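Wolluder Workshop News
From the bench at the back: two arms, one drawer unit and a lot of tea

Hello all! Nelly asked me for "a couple of lines" on how the robot build is getting on, and as anyone who has stood near me at the kettle will know, a couple of lines was never going to happen. So get comfy.

When I last wrote, the left arm was on its base and the right one was in bits in a biscuit tin. I'm very pleased to say both are now up and bolted down, and the grey walls are in place round three sides of the table. The walls were Arnulfo's idea (he got fed up with people's coats wandering through the background of his test footage) and they've made the whole bench feel much more like a proper setup and much less like a jumble sale.

The cables took ages. I had them running along the inside of the arms at first, all very neat, and on the second big stretch the left one went tight as a guitar string and pulled its plug out. So now they've got loads of slack and a white tie up on each forearm, and they swing about a bit, and I've decided I like it. Purple was the only colour Trarna had in the length I wanted. It's grown on me!

We call the left arm Zultmont and the right one Escobar, and please don't ask me why, it was late and there was cake. Zultmont has the drawers to deal with. Escobar is on blocks. 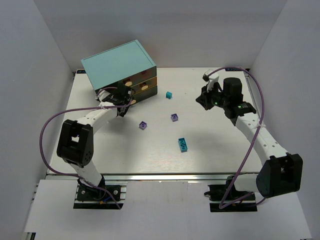

Do you need to know how to code to join in with the build?

Most of the jobs need no code at all. If you can use a screwdriver and you don't mind moving an arm gently by hand while somebody else writes down what it did, you're in, and we'll show you the rest as we go.

Anyway, the drawers. It's a lovely little chest with a teal top and light tan knobs, and those knobs have been the bane of my winter. The gripper tips are dark and pointy and they'd much rather slide off a knob than hold it. I've tried elastic bands round the tips (rubbish) and a dab of silicone (better, but it peels). Next up is a strip of bicycle inner tube, which Arnulfo swears by. Our best run so far is 62 pulls in a row on the top drawer before one slipped, and I did let out a bit of a shout, sorry to whoever was gluing a chair at the time.

The blocks are going much more smoothly. We stick to purple and teal ones and shuffle them about between goes, so the arm never gets the same layout twice. Nelly has a target of some 1,000 tries before she'll let me call it finished. She's got a spreadsheet. I've stopped arguing.

Things we could do with, if you're having a clear-out: M3 screws in any length, a desk lamp that doesn't flicker, and small boxes with lids, as I'd love to give the arms something new to open in February. Leave them on the shelf by the back door with a note saying "robots" and they'll find their way to me.

And if you'd like a go, just come over when you see the lights on at our end. Mind the front rail, it catches sleeves, and please don't lean on the table while an arm is moving. The red stop button is on the wall by the sink and you're allowed to hit it whenever you fancy.

Next month I'll write up the wiring properly for the three people who asked.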